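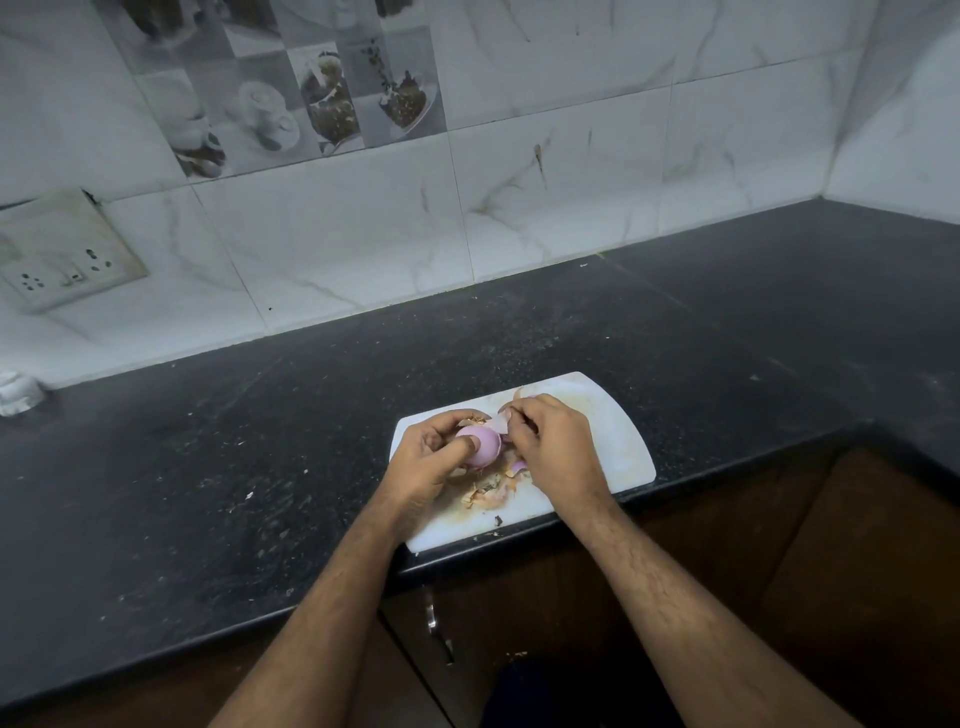 Small red onions are peeled by hand over the board, with the dry skins left to collect underneath.

Beverley Lightfoot has peeled onions for a living, in one form or another, for 11 years. She started at Tehrani, a catering kitchen, and now writes preparation standards for Ivik, which supplies pickled and cooked vegetables to small restaurants. The interview took place in November and stayed mostly on one subject: the small red onion, and how much of it ends up in the waste.

"People measure the knife work," she says. "Slice thickness, dice size, all of that is written down. Peeling is usually one word on the sheet. It says 'peeled,' and every cook reads it differently."

Her own sheet divides the skin into two types. The outer layers are dry and brown or copper in color, and they break into flakes when handled. Under them is a thin pink membrane that is more flexible and clings to the layer below. The dry skin always comes off. The membrane comes off only if it lifts with the fingers.

"If you have to dig for it, you are into the edible layer," Lightfoot says. "On a large onion that costs you very little. On a small one it may be a tenth of the weight."

She checked this at Ivik on a batch of 1,000 small red onions, weighed before and after peeling. Loss came to 7 percent when the peeler stopped at the membrane and 11 percent when a full fleshy layer was removed. The second method was faster per onion. She still chose the first for anything pickled whole, where size matters to the customer.
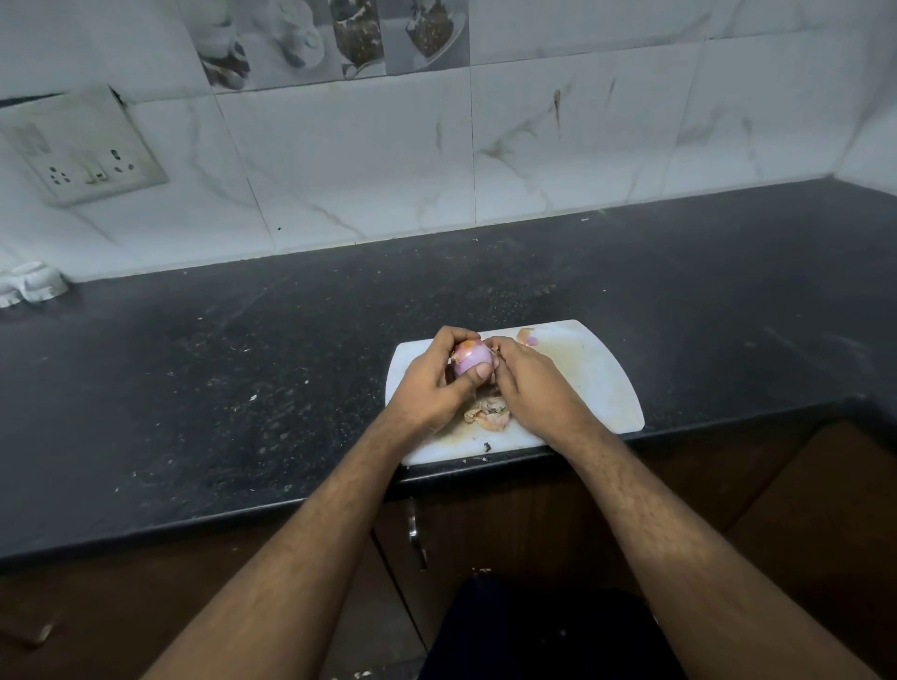 Grip, in her view, decides most of the result. The holding hand should cup the onion and turn it — the other hand pulls. A peeler who keeps the onion still and moves the pulling hand around it tends to tear the skin into short pieces, and short pieces take longer to clear.

"Long strips are better than flakes, but you don't get to choose with dry stock," she says. "Old onions shatter. You just accept the pile."

The pile does not bother her during the work. She lets skins build up on the board and clears them between lots, with a dry hand first and a damp cloth after. Wiping first glues the flakes to the surface. She also expects plastic boards to take on a yellow or brown tint from the skins. Washing reduces it, and scuffed areas hold it longest.

On soaking, she is less strict than she used to be. Ten minutes in warm water loosens the skin, and at Tehrani every lot was soaked. At Ivik only lots above 2,000 onions are, and those are dried on racks before trimming. For a home cook with a handful of onions she sees no need for it.

The root end is the last item on her sheet. It is trimmed flat after peeling, never before, and the base stays on so that the layers hold together in the jar.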